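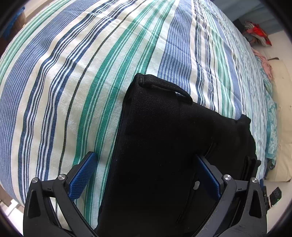

Getting black things off the bed and back into the wardrobe

There are two kinds of household: those that have a chair for clothes which are neither clean nor dirty, and those that use the bed. We are a bed household. The chair was taken away in January on the grounds that it only encouraged us, and the clothes simply moved a yard to the left.

Black is the worst of it. Everything black looks like everything else black until you pick it up, and it collects lint from any bedding it meets. My method, such as it is:

Make the bed first. A pulled-up cover gives you a flat surface, and if yours has stripes you can fold along them and get a straighter edge than you deserve.

Find the top. Pick the thing up by a loop or a collar if it has one, let it hang, and see what it is. Bags and hoods get mixed up in poor light.

Do up the buttons before folding. One is enough on a cardigan.

De-lint before it goes away. I own a Flikico roller, which is fine, and a damp rubber glove, which is better and was already under the sink. Stroke in one direction only. 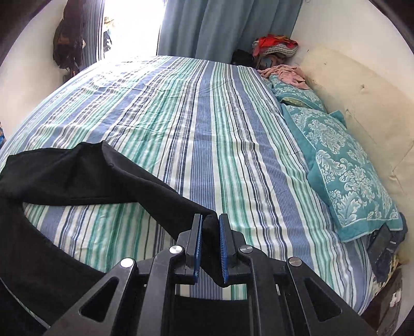
Large garments want laying out with the sleeves or flaps brought in to the middle, then folded in thirds from the bottom. Liudmyla Kostiuk, who wrote in after the last page, folds hers in half and then rolls it, and says it takes her 5 minutes to clear a whole bed. I have tried this. My rolls unroll.

Pillows go back last. If you put them back early you will only end up folding round them, and something small will slide underneath and stay there until the sheets are changed.

Anything hanging over the side of the mattress counts as on the floor. House rule, and not a popular one – socks have been lost over it.

Next page: the airing cupboard, if I can get the door open.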